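Florovo Furniture Repair
Progress report to the Haddadin Fund, second period
Submitted by Estrella Contreras, shop lead

Sorry for the short sentences, writing this between deliveries. Budget sheet goes separately, same format as last time. Questions from your last letter are answered under each heading and not in a list at the end, hope that works.

Where we are

Main work this period was the school and library furniture. 177 pieces back out the door since the grant started, mostly chairs and small tables, a few carts. Another 28 in the shop right now in various states. The original plan had us further along on the tables. Chairs went faster than planned so it evens out, more or less, but the tables are what people are asking for so I am not going to pretend it's the same thing.

Trakoma is what we call the table half of the project (it's on the application as "Part B"). Wobbly tables, tables with missing feet, tables with stripped threads where the foot screws in, tables with good legs and ruined tops. The feet are the big problem. We assumed tops. We budgeted for tops. Most of the tops clean up fine with a soft pad and patience, and what fails is underneath, where the threaded part goes in to the leg.

Feet and threads

Three kinds of trouble so far:

Foot missing completely. Easy if the thread in the leg is still good.
Foot there but rod bent. Replace, don't straighten. We tried straightening. They never sit flat again.
Thread in the leg gone. Slow. New insert, glue, wait overnight, sometimes do it over.

The third kind is eating the schedule. One insert is maybe a half hour of actual work but the table then sits around taking up floor until the next day, and we don't have the floor. Would help to batch them. We started doing that in the last few weeks -- all inserts in the afternoon, all feet the next morning -- and it is better.

Mixed sizes are the other headache. Tables come in from different buildings and different years and the rods look alike until you try one. Some go in two turns and bind. If you force it you have just made yourself a third-kind table. New rule in the shop is finger tight first, all the way, before any tool touches it. Written on the wall. People mostly follow it.

Work surface

We moved the fitting and checking work to the white tables by the windows. Big improvement. On the old bench you could not see a burr on a thread or a speck of grit, everything was brown on brown. Against white it shows right up. Daylight helps too, we do the close checking before lunch when we can.

Small parts stay in the clear trays now. No more coffee cans. You can see what you have without dumping it out, and dumping it out was how we lost half the washers last winter.
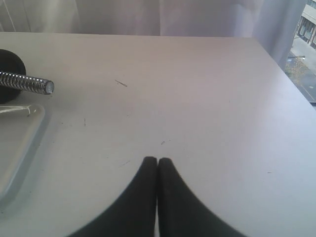 Podberg, May

Moved over to the Podberg room this month, so this second half is written from there. Same crew, more windows, worse parking.

The threaded parts get looked at on the white top before they go anywhere near a leg. Round black piece, shiny rod coming out the side of it, clear plastic off to the left. What we check on a part like that is the ridges along the whole length and the cut end. A bad cut end is what starts a cross thread, and a cross thread is what wrecks the leg. If the end is rough it gets a few strokes with the file and a wipe. If the ridges are mashed anywhere, it goes in the scrap pail and we stop thinking about it.

Our supplier short-shipped us twice. Second time they sent the right quantity in the wrong thread, all of it. Went back. They covered the shipping but we lost nine working days on anything waiting for feet. Have a second supplier now, a bit more per piece, arrives when they say. I would rather pay it. Will show up in the next budget sheet under parts, so you are not surprised.

Tops

Less to report. White ones are easiest to clean and the hardest to make look good, every scratch catches the light. We agreed with the library that scratches you can feel get fixed and scratches you can only see do not. They were fine with that. The school has not answered, I will ask again.

Edges are a different story. Corners that have been kicked and bumped for years. We are square-trimming and re-edging where the core is still sound. Where it's swollen, the top gets cut down and becomes a smaller table, or shelf stock. Cut-down tables have been popular with the younger classrooms, which we did not plan for. May be worth putting in the next application as its own line.

Money

Spent to date is inside the plan overall. Over on parts (see above), under on finishing supplies. We have $2,000 left in the equipment line and I would like to use it for a proper tap and die set plus one more work table for the Podberg room. Right now fitting and cleaning share the same surface and the cleaners hate the metal filings, and they're right. This is the only thing in the report I need a decision on. A yes or no by email is plenty.

No change in the labor line. 2 part-time people plus me, same as before.

What went badly

Storage. We said yes to a large pickup before the move was finished and ended up with tables stacked in the hallway, tops facing, no cardboard between some of them. Scratched several that had come in clean. My mistake, I was rushing. There is now cardboard. There is also a limit on what we take in at one time, and I have told both buildings what it is.

Labels. Tape labels fall off in the cold truck. Lost track of which room a batch of chairs belonged to and had to drive around asking. Switched to tie-on tags through the frame. Slower to put on, but they stay.

Record keeping was behind for a while. Caught up now. The sheet for the move period was rebuilt from the delivery slips so the dates on it are delivery dates, not finish dates. Marked as such at the top.

What went well

The returns. Very few tables have come back, and the ones that did were feet working loose, which is a five minute job with the right washer under the foot. We add the washer to everything now.

The library had us back to do the reading room without us asking. Round tables, heavy, single center post, different hardware entirely. We did one as a trial and it took most of a day. Second one should go faster once we have the right size wrench.

Also the intake form. One page instead of three, checkboxes for feet, threads, top, edge. The person unloading can fill it out standing up. Saves an argument later about what was already broken when we recieved it.

Next period

Finish everything now in the shop before the next school pickup
Reading room tables, if the library confirms
Equipment purchase, if you approve it
Get the school to sign off on the scratch rule
Try the second supplier on a bigger order and see if they hold up
Shelving along the back wall at Podberg, for legs and frames waiting on inserts

Site visit -- any morning works, mornings are better for the light and there is usually someone on the fitting table. Park on the side street, the front lot is for deliveries and they do tow. Call when you get here, the bell does not reach the back.

Estrella Contreras
Florovo

Attached separately: budget sheet, delivery log, intake form (new version)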